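Facilities desk — Bevan site
Ticket 850
Subject: Marker case, loose parts and marks on the beige table
Raised by: Yulan Qin
Category: Furniture and stationery
Priority: Low
Status: Closed

Original message

The whiteboard marker case from the shared cupboard doesn't stay shut. If you carry it by the lid it opens and the markers drop out. I've had it happen twice this week, once on the stairs. Also there are ink marks on the big beige table in our room and the usual spray isn't shifting them. Could someone look at both? I don't mind which is done first.

Reply from desk, 9.40 am

Thanks. A few questions before we come up. Is it the catch or the hinge that has gone? Are the marks from a whiteboard marker or a permanent one? Which spray have you used?

Yulan Qin, 10.15 am

Catch, I think. The hinge feels fine and the lid stands up by itself when it's open. Spray is the Trirnetti one from under the sink. I don't know about the ink, the marks were there when I came back from Dimville. It's the white case with UNITREE on the lid, in case you have others on your list. 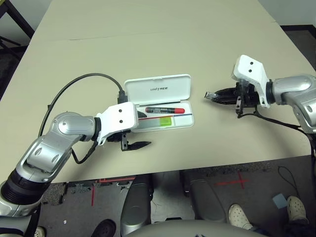
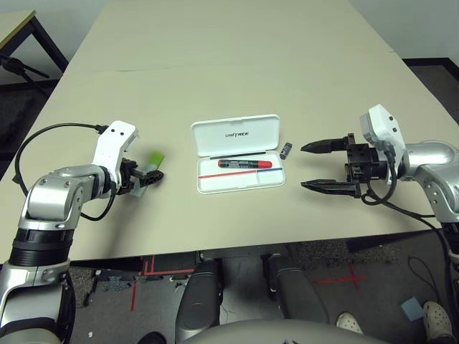
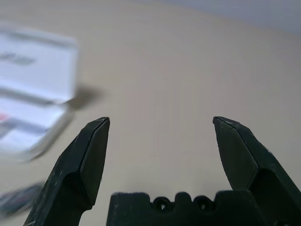 Reply from desk, 11.05 am

Thank you. The case isn't on our stationery list so I can't order a matching one. Try this first:

Empty the case completely and wipe along the front edge of both halves. Dried ink or a bit of grit there is enough to hold the lid up.
Put the markers back flat, one at a time, and close the lid slowly. If it springs up, take the last one out and try again.
If it still won't hold with nothing in it, the catch is worn. Use a wide elastic band for now.

For the table, leave the Trirnetti spray alone. It's meant for glass and it smears on that sort of top. Somebody will bring up a bottle of Ivus, 200 ml, with a cloth. Put it on the cloth, leave the cloth on the mark for 8 minutes, then wipe with plain water. Don't use the green scourers.

Yulan Qin, 2.20 pm

Case: there was a crust of ink on the front lip. Cleaned it off with a damp tissue. It shuts when empty and with one marker in, but pops open with the full lot. I've taken out two that had dried up — they were going in the bin anyway — and it holds now.

Table: first go with the Ivus took most of it off. One mark near the window end is still there, very faint.

Reply from desk, 2.45 pm

Do the faint one again tomorrow, same way. If it's still showing after that I'd leave it, as more rubbing will dull the surface. Keep the bottle in room 37 with the other cleaning things and please don't put it under the sink.

Yulan Qin, 10.30 am next day

Second go done, can't find the mark any more. Case still holding. Happy for this to be closed.

Closed by desk. One pack of elastic bands left in the cupboard.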